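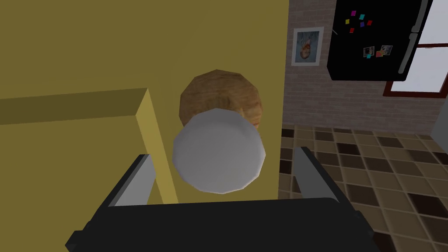
Why does the sound on Plonunness drift out after the reel change?

The transfer was done at two different speeds, reel one at 24 and the rest at 25, and the file was joined without fixing it. Picture got conformed, audio didn't.

Logged by Heather Fairweather, Serkby Film Society. Player is the Drellex box in the projection booth, current firmware.

Original report – ran the movie start to finish before the July double bill. Fine up to the beach party number. After that the dialogue creeps behind. By the time the creature comes out of the boathouse the scream lands well after her mouth is shut. Got a laugh but not the right kind. Second feature on the same drive plays perfect.

Tried so far
- restarted box, no change
- swapped HDMI for the spare, no change
- audio delay in Drellex menu set to 400 ms. Fixes the boathouse, wrecks the opening
- played same file on my laptop. Same drift, so not the box

Reply, Shewit Araya
Thanks, laptop test helps a lot. Leave the delay at 0, it is a fixed offset and won't help with something that grows. Can you check where it starts? Should be right on the join, 22 minutes in. Also which file – there are two in the folder and the names are nearly teh same.

Heather
Starts at 22 on the dot, just as the band kicks in. File is the one ending in v13. Didn't see there was another.

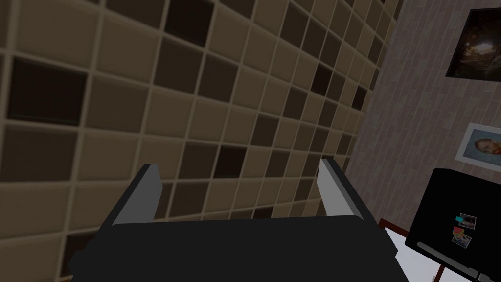
The other one is the older scan, softer picture and the credits are missing the last card, so the makeup crew and half the bit players don't get their names up. Would rather not show that. Akinyi Biwott is doing the intro talk and a good chunk of it is about those bit players, so she'd notice.

Shewit
Agreed, don't use the old one. Wafula Mbwambo has the separate audio from the Rugemalira print. Asked him to stretch everything after the join and remux. No change to picture. Will be up as v14.

Heather
Got v14. Downloaded ok, took 45 minutes on the hall wifi. Checked the join, the boathouse and the last scene. Lips match in all three. There's a small pop right at the join, didnt bother me.

Shewit
Pop is in the print, Wafula left it. Please delete v13 off the booth drive so it doesn't get picked by mistake. Pendo Biwott is running the booth on the night, can you let her know the new file name.

Heather
Deleted. Pendo told. Trailer reel still plays too loud against the feature – will open a separate ticket.

Status: closed

Related tickets
Trailer reel louder than feature
Subtitles show as boxes on Drellex
Missing credit card on older Plonunness scan
Black and white features look green on booth projector
Intermission slide skips after first loop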